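Pinness mobile base: inspection after contact fault
Site: Fillcombe, simulation bench
Inspector: Lucinda Sorensen
Date: Sun 16 August

1. Emergency stop, operator panel: PASS
Tested from idle and at full speed.

2. Speed limit near obstacles: FAIL
Limit is 70 mm/s. Log shows 149 mm/s at the moment of contact in run 27. The slowdown zone loaded but was never applied.

3. Bump sensor response: PASS
Motors cut on contact. Reset needed by hand, as intended.

4. Obstacle map matches scene: FAIL
The Stasimetti room file was updated and the map was not rebuilt. The planner still held the door as closed and flat to the wall.
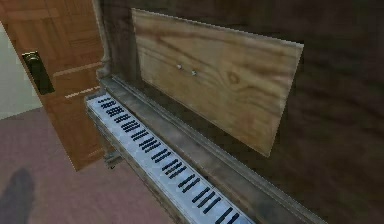
Run 27 was a straight approach to the doorway with all default settings. The base clipped the door and stopped. With the door standing partway open and its edge almost at the end of the piano keyboard, there is no safe path between the two, and the planner should have refused the goal. It gave no warning. Do not run this room again on the old map.

5. Fault message shown to operator: FAIL
Screen read "goal delayed." It should say contact, and name the side.

6. Logging: PASS with comment
Complete, but the buffer holds 1000 entries and the first part of the run was nearly overwritten. Ferreira to raise the limit.

7. Return to service: NO
Rebuild the map, fix item 2, then repeat run 27 with the door in the same position. Items 5 and 6 can wait until September.

Signed: L. Sorensen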